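Ticket 624
Status: Resolved, monitoring
Site: Sivham, unit 3
Category: Life safety / smoke alarms
Priority: High
Assigned: Ostap Lytvynenko
Asset record: Zadard

Reported problem

Tenant reports a single short chirp from the hallway ceiling, repeating at regular intervals, mostly between 2 a.m. and dawn. No smoke or cooking at the time. Pressing the test button on the hallway unit gives a normal full alarm. Tenant replaced the hallway battery before opening the ticket and the chirp came back the following night. Tenant also says the sound "moves" and is sometimes heard from the bedroom side.

Initial assessment

A periodic single chirp is the low battery signal on this type of alarm. With several units of the same type in a small apartment, the source is hard to locate by ear, so a fresh battery in the hallway does not rule out any of the others. Early morning onset fits a marginal cell, where voltage sags as the apartment cools. Thermostat history shows 70 during the evening with a night setback.

Other causes to rule out: poor contact at the battery terminals, dust in the sensing chamber, unit past its replacement date, battery seated but not fully pressed home.

Work log

Entry 1. Arrived 9:40 a.m. No chirp on arrival. Asked tenant to keep the TV and dishwasher off. Waited in the hallway. First chirp at 9:52, apparently from the bedroom doorway. Second one could have been either room. Stopped trying to locate it by ear and took all the units down to work on them together. Each ceiling base was marked in pencil with its room so the units go back where they came from. Same mark on a bit of masking tape for each alarm, to be removed before remounting.

Entry 2. Set the units out on the white table against the wall and handled each one in turn. Checked the housing for cracks and paint over the vents. Painted vents are a common finding at Sivham after the last round of ceiling work (see the Tullar contractor notes from July). None here. Vents vacuumed with the soft brush attachment, low suction, no compressed air. 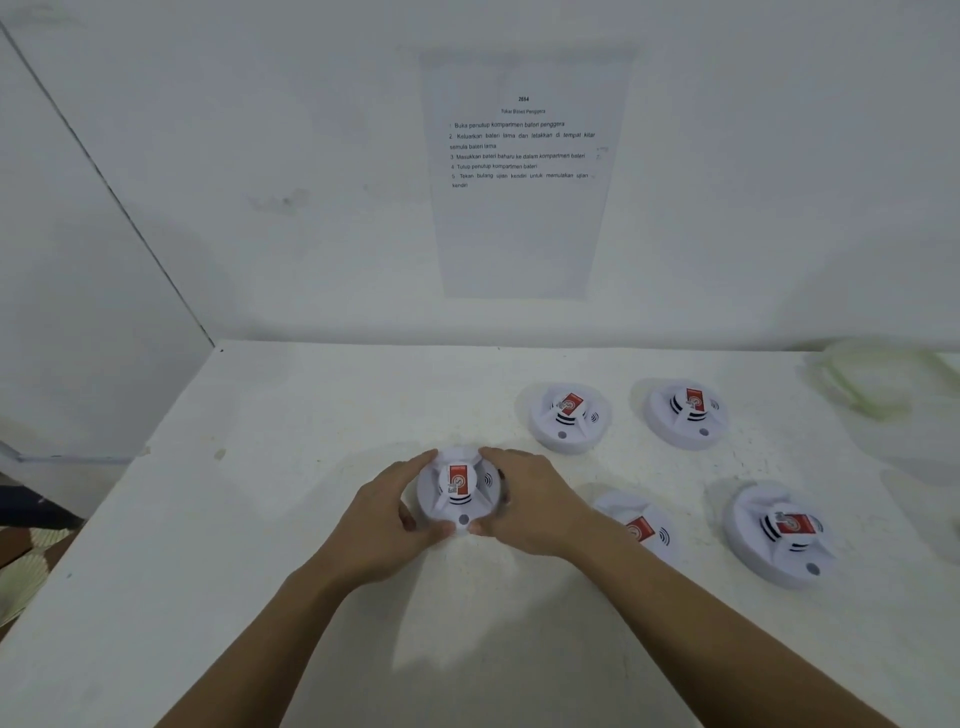

One alarm in hand, the others face up on the table.

Entry 3. Button test, one unit at a time, with a pause between tests so that the tenant could confirm which one had sounded. All gave the full pattern. Noting this for whoever reads the ticket later: a passed button test does not clear a unit of the low battery fault. A weak cell can drive the horn for one test and still sit under the chirp threshold at rest.

Entry 4. Resting voltage readings. All cells within range at room temperature except in the bedroom unit, which read low and dropped further under load. Hallway cell, fitted by the tenant, read as new. This agrees with the tenant's report that replacing it changed nothing.

Entry 5. Tenant asked where the spare batteries should be kept. They had been loose in a kitchen drawer with keys and coins. Advised against that on account of shorting. The tenant offered some clear latching food containers, and one was set aside for spares.

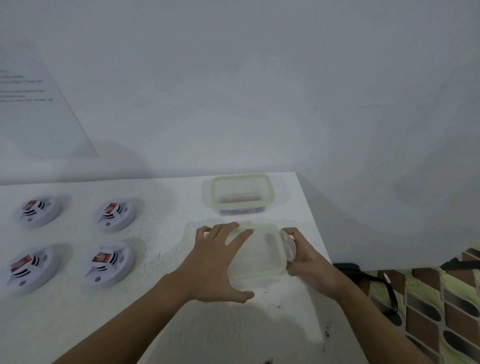 A lidded box with a seal is fine for this as long as it is dry inside before the batteries go in. Keep old and new separate. Used cells go to the drop point in the lobby and should not be put back in the box, otherwise the same fault returns with a "new" battery next year. Box to be stored indoors, off the floor, away from the radiator.

Entry 6. Opened the bedroom unit from the back. Removed the old cell. One terminal had light dulling but no leakage or crust. Wiped with a dry cotton swab. Checked spring tension against the hallway unit, no difference felt. Inserted the replacement with polarity as marked in the compartment and pressed until it sat flat.

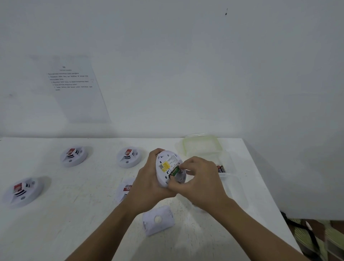

Battery compartment, reached from the back of the alarm.

Entry 7. Bedroom unit gave one chirp on power-up, then silence. Left it on the table for 20 minutes with the rest. No further chirps. Checked the replacement date on the back of each unit. All in date. Dates entered in Zadard, where two of the records had been blank.

Entry 8. Remounted all units by pencil mark. Bedroom base had a loose screw, tightened. Button test repeated on the ceiling for each one. All passed. Left site 11:25 a.m.

Root cause

Low battery in the bedroom unit. Hallway battery replaced by tenant was not at fault. Loose base screw in the bedroom is unrelated.

Follow-up

Tenant, next morning: no chirps overnight.

Comment from Van Leeuwen office: can the remaining batteries be replaced at the same visit next time, to avoid a repeat call?

Reply, O. Lytvynenko: Agreed for future visits. The cells left in place were within range, so I did not swap them. Added a line to the Sivham checklist: if one battery is low and the rest are the same age, change the whole set. Also asked for the checklist to say "take down all units" in place of "identify chirping unit", which costs more time than it saves.

Ticket stays open for monitoring until the next routine inspection. Reopen under the same number if the chirp returns.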